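Pandon desk set: read me first

Hello! I'm Ulla Ruotsalainen and I look after this set of recordings, so if something in it is odd, it's probably my doing. We made it in Bimbridge over the winter and stopped in January, when the rig was needed elsewhere.

What you get

There are 300 episodes of a two-armed robot doing small desk jobs: putting things in a drawer, moving a cup, picking up a pen, that sort of thing. Every one was driven by a person using a pair of hand-held leader arms (we call them the Khoo arms, after the workshop that put them together for us). You move the leader, the robot copies you, and we save both sides. No scripted motion anywhere.

The episodes are split over 9 tasks. I've kept the failed tries too, 83 of them, in a folder called "fumbles". Please do have a look in there, I think it's the best bit! People drop things, go back and try again, and that's handy if you want your policy to recover from a slip.

How we drove it

I did most of the driving myself, usually in the morning, and you can probably tell which are mine (I overshoot to the left). Newer drivers had a practice hour that isn't in the set. The rule was to go at a pace you could keep up, and to open both grippers before pressing stop. Early on I forgot that second part quite a lot, so trim the ends of the Darnach batch before you train on it.

Objects were shuffled by hand between episodes. We didn't measure positions, sorry.
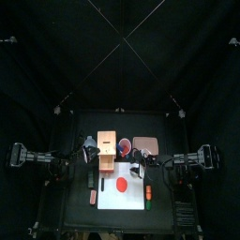

Desk layout from the fixed camera, drawer open, both grippers over the table.

Known problems

The clear-ish bottle is hard on depth, so don't trust those values near it. Left gripper readings lag a touch behind the video in the first batch. Task names changed halfway through, and "box" and "drawer" mean the same thing in the older files.

Using it

Fine for research and teaching. If you publish something, mention the Pandon desk set and drop me a line, I'd love to see it. Fixes to labels are very welcome, just send the episode number and what it ought to say.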